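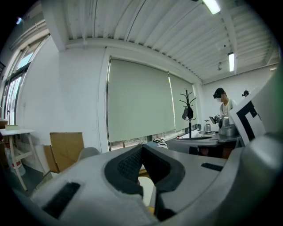 Fri 8 November. Ceiling and lights

Spent the afternoon on the room again. The ceiling is ribbed metal, white, with a white beam running across just above the wall and another coming down at the side. It looks clean and it is terrible for sound. Every chair leg gets repeated back at you. Faith Laizer clapped once by the door and we both heard the flutter.

I looked at mineral wool panels. Litumari has one at 44 mm that can hang on wire from the ribs, which avoids drilling the beam. Zuron makes a thinner one, cheaper, but the low end of the curve is poor and most of our trouble is voices and the printer. Ordered 11 of the Litumari to start. They come from the Mostolcombe depot and the lead time is not stated.

Lighting next. Tube fixtures throughout. I took readings at desk height after lunch with the meter on its coarse setting. 709 lux at my desk, roughly 800 by the door. More than anyone needs for reading, and it puts a glare line on my monitor from two o'clock on. Turning the desk ninety degrees would fix mine and spoil Faith's. Left it for now.

Still to do: find the load figure for the roof sheet, ask whether the panels can go near anything mounted up there without blocking it, measure the rib spacing properly. My tape sags past three meters and I don't trust the number I wrote down.

Home by six. Soup. Wrote to Zulu about the return on the old blinds, no answer yet.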